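Mending, mostly: a chat with Aino Vuorinen

Caught Aino Vuorinen on her lunch, which she says is never at lunchtime. It was gone three. She runs the clothes repair night at Daltside, the old chapel hall behind the bus station, and by day does alterations at Laitinen, the dry cleaners on the corner. Her gran's name over the door? No. "Everyone asks. Different family. The owner just liked that I could pronounce it."

The repair night began in September with 7 people and one working sewing machine. She didn't advertise. "I put a card up in the window at work. My boss said I was giving the job away for free. A bit, yeah. But the ones who come to me were never going to pay for it. They'd have binned the thing."

So what do people bring? Work trousers. School jumpers. Zips, endlessly.

"Zips are the worst. People think a zip is a small job becuase it's a small thing. On a lined coat I can be at it two hours. I tell them, look at the slider first. Pinch it with pliers, gently, both sides. Half the time you can go home."

She does get cross about cloth. Not in a shouty way. She'd been looking at a shirt a lad brought in, bought that summer, elbows already gone, and there was nothing to sew into.

"You need something to hold the stitch. If the cloth's thin as a tissue all round the hole then your patch just makes a bigger hole. I patched it from behind with a bit of old pillowcase, big piece, well past the damage. It'll see him through winter."
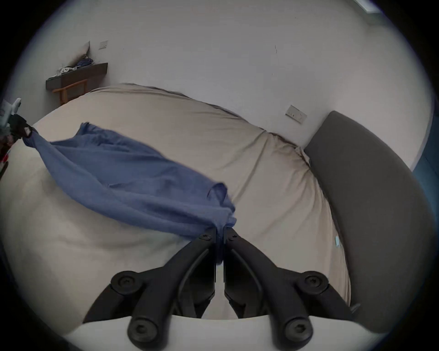
Older things are easier, she reckons. Her favourite job so far was a donkey jacket that had belonged to someone's dad, lining in ribbons. It took her up to 20 evenings, on and off, in front of the telly. No charge. "She cried a bit, I cried a bit. Then she asked if I could do the pockets as well."

Does she have rules? Two. Wash it first. And you sit with her while she does it, or better, you do it and she sits with you.

"I'm not a drop-off. I do drop-off all day. If you've threaded the needle yourself you'll do it again at home, maybe."

Threads she buys on big cones from Lestix, the wholesaler out past the ring road, navy and black and a sort of mud colour that goes with everything. Needles she's fussier about. Won't have cheap ones, they burr and then they snag. Scissors live in her bag and don't get lent. I asked to borrow them to cut a loose thread off my cuff and got handed a different pair.

Money came up. The hall costs, the kettle costs. They had a jumble sale in the spring and made £1,082, more than she'd dared hope for, and most of it has gone on a second-hand overlocker called a Stuster that she describes as "a lump, a proper lump, but it goes." She had it in bits on her kitchen table for a weekend. Her husband ate standing up.

Would she ever do it full time, teach, write a book? Pulls a face. "Who'd read it? Chapter one, buttons."

I would, I said. She was already packing up her sandwich box, somebody's curtains were due at four. Last thing she told me, halfway out the door, was that my cuff wanted doing properly and to bring it along next time. With my own thread, grey if I can get it.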